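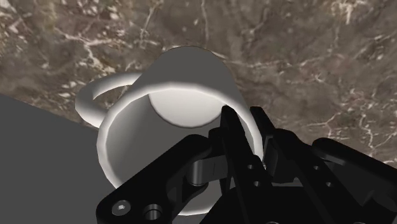

Gualtiero Valentini

2020-01-04

Gemma, list,

Answers inline. I have had the Narkodus evaluation license since September and have used it almost daily, so most of this is from my own runs. Where I am repeating the vendor's documentation I say so.

Gemma Bassi wrote:
> We are looking at Narkodus for pre-screening grasps before we
> commit arm time. Does the contact model hold up on thin-walled
> objects, or is it only good for boxes and cylinders?

It holds up better than I expected, with one large condition. The default import replaces every mesh with its convex hull. For a box this costs you nothing. For a mug it closes the mouth, and any grasp with fingers inside the rim is rejected as a collision before the solver starts. You have to switch the object to decomposed collision geometry by hand, in the asset file. The setting is not exposed in the GUI in the build I have.

The render at the top is from the wrist view with decomposition on, fingers inside the mouth of the white mug. You can make out the facets along the edge of the mug. That is the visual mesh. The collision mesh is coarser again, and you should look at it separately before trusting any contact point on a curved wall. There is an overlay for this under the debug menu.

> How bad is the setup? Zaromar took one of our people the better
> part of a month.

Much shorter. The gripper model ships with the linkage already closed, so you do not have to write the loop constraints yourself as you do in Zaromar. I did have to correct the finger friction, which was set high enough that nearly everything stuck. Check it first.

My test batch was 400 grasps on the mug, split between handle, outer wall and rim. Run time was 2740 seconds on one workstation with rendering off. With the wrist view rendered at every step it is slow enough that I only turn it on to look at failures.

> Are the failures it reports real ones?

Mostly. I replayed 12 of the rejected rim grasps on the hardware and 2 of them held. Both were shallow insertions near the handle, where I suspect the decomposition puts a false ridge. I have not tried the opposite check (accepted grasps replayed on the arm) in any number that would be worth quoting, and I would want that done before using the tool as a gate.

> Can we drop our own table and fixtures in?

Yes, as static meshes. The marble surface in the render is a stock texture and has no effect on contact. Friction is set per body, separately from appearance. I mention it because someone in our group spent an afternoon swapping textures to get more grip.

Other points you did not ask about:

Logging is good. Contact forces are written per finger, per step, in plain text.

Licensing is per seat, and headless runs count as a seat. Ask Drendport, who resell it, to put the headless terms in writing. The answer I got by phone and the answer in the quote did not match.

The Ruggiero exporter drops joint limits without a warning. If you are bringing arms over from Ruggiero, compare the limits line by line after import.

I can send the modified asset file and the friction values off-list. The mug mesh is their sample and comes with the install, so you should be able to repeat the batch as is.

Gualtiero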